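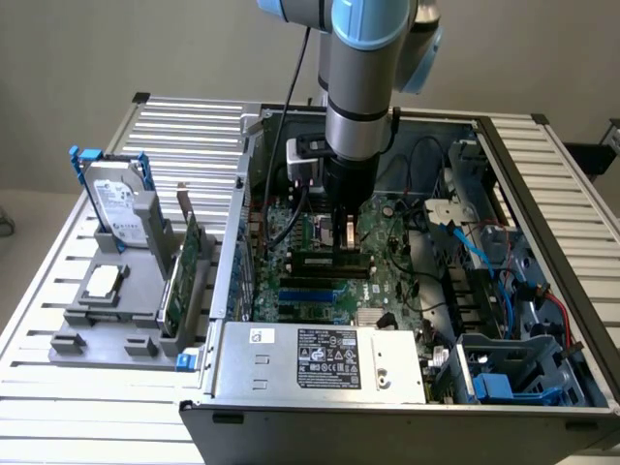 June, late. Feet hurt. Budget sheet has to go up tomorrow by 9 am and I still have two holes in it.

Grippers first. We keep saying "one more set of fingers" like it's nothing. Kuvia wants 1,019 for a pair with the longer reach, and the longer reach is what we need down by the heatsink with the cables off to the side. Prumen is cheaper but six weeks out, and they never answered me on whether the pads can be swapped without taking the whole thing off the wrist. Emailed again at lunch. Nothing. So - Kuvia, probably. I put it in the sheet in yellow, meaning don't hold me to it.

Second hole is the tray. The gray one is fine for what it does, hard drive, card, a small pocket. But we want to do whole towers start to finish next year and there's no place in it for a power supply. Jesholm quoted 2,202 for a bigger one cut to our drawing. Felt high. Yufang thinks we could print it ourselves in pieces and bolt it to the slats. She's probly right but then it's her weeks that go into it and those aren't in anybodys budget. Told her I'd think. Have thought. Still don't know.

Also need more old Dells. They wear out faster than I planned for, the clips go, the latches go, somebody pulls a SATA cable wrong and the plug stays behind. Asked the surplus guy to hold 6. He said he'd hold them till the end of the month, no money down. Good man.
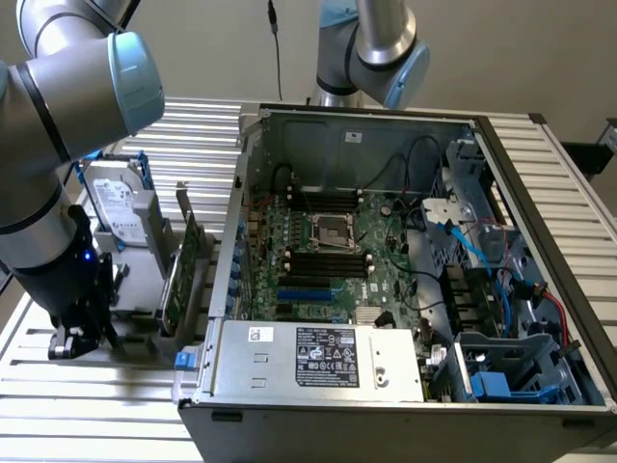
Yufang Ye - Disassembly Cell, Li Recycling Automation Team

(Pasting that in so I stop getting the name wrong on the forms. They bounced the last one over "Dissassembly". Two days lost.)

OK so totals. Service plan for both arms is 3,931 and it isn't optional, I tried. If it stays, and the Kuvia fingers stay, the Jesholm tray goes. Or the tray stays and we run the fingers we've got another year. Memory slots and the CPU lever are what I lie awake on. A bigger tray does nothing for those. Fingers might.

So fingers. Print a rough tray, ask for Jesholm again in the fall.

Need to ask for one spare cable per arm too, keep forgetting. Write it on hand.

Called Mom at 7, short. Ate cereal over the sink. Rain all evening, left the car window down a crack, seat soaked. Towel's on it.

Tomorrow - sheet, surplus guy, Prumen one last time, then bed early I mean it.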